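How to Run a Kitchen Table Demonstration with a Hand-Held Gripper

Reading time: 4 minutes

In February we opened our workshop in Flornport to visitors, and the part they liked most was the kitchen table. People can look at a robot arm behind a fence for a minute and then they walk away. When they see a gripper working with bowls and plates like the ones they have at home, they stay and ask questions. After the open day two schools and one repair club asked me how to prepare the same thing, so I write down our way of doing it.

What you need

You need one hand-held gripper with its camera, a table, a cloth with a pattern, and dishes. We also have a screen so that visitors can see what the camera sees. Our screen stands on a shelf at the height of the eyes. On the first try we put it on the table and every visitor leaned over the dishes to look at it.

Please use real kitchen things. Yuk-lan Yeh, who prepared our table, wanted steel and ceramic together, because shiny metal and plain white plates look very different to a camera and visitors notice this by themselves. She left the kettle and the big pot standing at the back. A kitchen with nothing in it looks like a laboratory.

Step 1. Prepare the table

Spread the cloth and put the large things at the back. Keep the things you want to grip near the front, with a free space of one hand between them. Do not put a glass on the table in the first group of the day.

Step 2. Check the gripper

Open and close the fingers ten times slowly. Listen to the joints. If you hear a click, look at the pins before you do anything else. Wipe the finger pads with a dry cloth. Then start the camera and look at the screen: both fingers must be visible when they are open.

Step 3. Show the grip on the rim

Begin with a stack of plates and continue with a single bowl. With the stack, bring the fingers from above and let them come down on both sides. Stop there and let people look. With the bowl, one finger goes inside and the other stays outside, so the rim is between them. Close slowly. If the bowl turns, open the fingers and begin again from above. Do not chase it across the table.

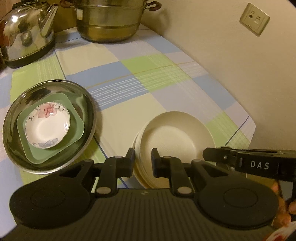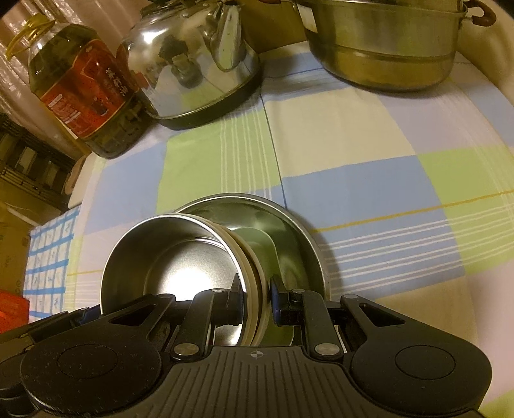

Plates in the first picture, the steel bowl in the second.

Landa Workshop Notes, No. 3

Step 4. Let the visitors try

Give the gripper to one person at a time. Show how to hold it before you let go of it yourself — it is heavier than people expect. Ask the visitor to touch the table with nothing between the fingers first, then to close on the edge of a dish, then to lift. Children can do all of this very well if the table is low enough. For small children we use a step from the storage room.

Most visitors make the same mistake. They look at the screen and forget the hand, or they look at the hand and never see the screen. I tell them to look at the hand until the fingers are near the rim, and only after that at the screen. Tsz-kin Chow prefers the opposite order and he also gets good results with his groups, so choose what is comfortable for you.

Step 5. Explain what the recording is for

Keep this short. I say that each movement is recorded from the side of the gripper, and that many recordings of the same small task can help a robot to learn it. On our open day we saved 424 recordings, and 300 of them were made by visitors. Say clearly before you start that you are recording, and put a written notice at the door. If somebody does not want to be recorded, stop the camera and let this person try the gripper anyway.

Questions you will hear

"Can it break a plate?" Yes, if you lift it high and open the fingers. Work low over the cloth.

"Why do you not use plastic dishes?" We tried them in Ocampo last year. They slide too easily, and visitors believed it was a toy.

"Can it wash the dishes?" This is always asked, mostly by parents. I answer that moving them is the lesson for today.

Step 6. Close the session

Put the gripper down with the fingers open. Count the dishes, copy the recordings to a second disk, and write the number of visitors in the book before you forget it. Wash everything that people touched. For a group of ten persons please plan 40 minutes, and leave a pause before the next group — the person who holds the gripper gets a tired wrist.

The plan of the table and the notice for the door can be collected on paper at our Tranwood desk, room 876. Bring your own folder, the sheets are large.

Contact the workshop | © 2021 Landa Workshop Notes | Back to top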